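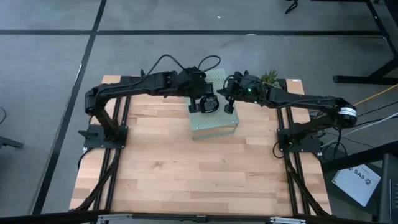 4.3 Setting Up the Perforated Riser and Trays

This section applies to the Hirvonen perforated metal riser and the black flared trays supplied with the Lernard worktop set, as installed in the shared rooms at Ziltadton. It covers placement, loading and routine care. Assembly of the table is covered in Section 3.

Before You Begin

Confirm that the worktop has been leveled and that any surface oil has cured. Wipe the wood with a dry cloth along the direction of the grain. Do not use abrasive pads.

CAUTION: The edges of the perforated panel may be sharp before the protective strip is fitted. Wear gloves when unpacking.

Placing the Riser

1. Remove the riser from its sleeve and stand it upright on the worktop with the perforated panel on top.

2. Press lightly on each corner of the panel in turn. If the riser rocks, move it to a flatter part of the wood. Do not bend the legs or the bottom bar to correct it.

3. Position the riser at least 90 millimeters from any edge of the worktop. On worktops 2,000 millimeters or longer, place it near the middle so that it can be reached from both sides. 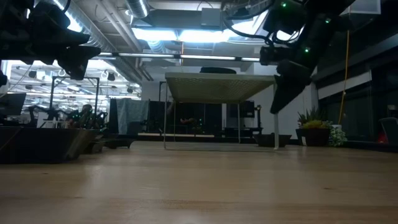
4. Place the item to be displayed or stored on the panel and center it. The load must not exceed 6 kilograms.

5. Look at the riser from tabletop height. The panel should be parallel to the wood. If it sags, reduce the load and repeat the check.

NOTE: Lift the riser to move it. Dragging it will mark the finish, and marks of this kind are not covered by the Fuvorgate service agreement.

Plants and Small Objects

6. Keep potted plants beside the riser, never on it. Water can pass through the perforations and collect on the wood underneath. Use a saucer for any live plant.

7. Route cords behind the riser and leave enough slack for the riser to be lifted without pulling on them. A cord must not be passed through the legs.

8. Set smooth-bottomed objects fully on the panel. An object that overhangs the edge is easily knocked to the floor. 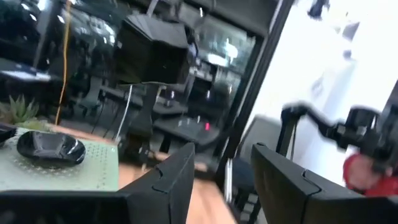
Can the panel be washed with water?

Wipe it with a damp cloth and mild soap, then dry both faces before returning it to the worktop. A soft brush will clear dust from the perforations. The panel must not be soaked or placed in a dishwasher.

Arranging the Trays

9. Stand each tray on its feet with the opening facing up. Leave a strip of bare wood between neighboring trays so that the rims do not touch. The rims flare outward and will scratch one another if pushed together.

10. Place deeper containers toward the ends of the worktop and low dishes where they can be seen over the trays.

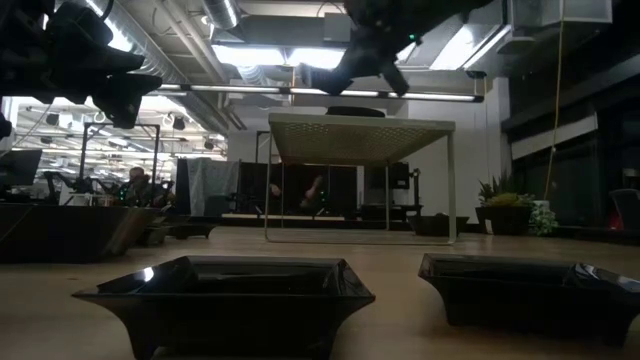 Trays may be placed in front of the riser or at either side, provided that the legs remain clear. Glossy finishes show fingerprints readily and should be wiped with a microfiber cloth at the end of each day.

CAUTION: Do not stack filled trays. Do not use a tray as a support for the riser.

Replacement feet for the trays are ordered under part number 541. Fit them as a complete set and check that the tray sits level before putting it back into use.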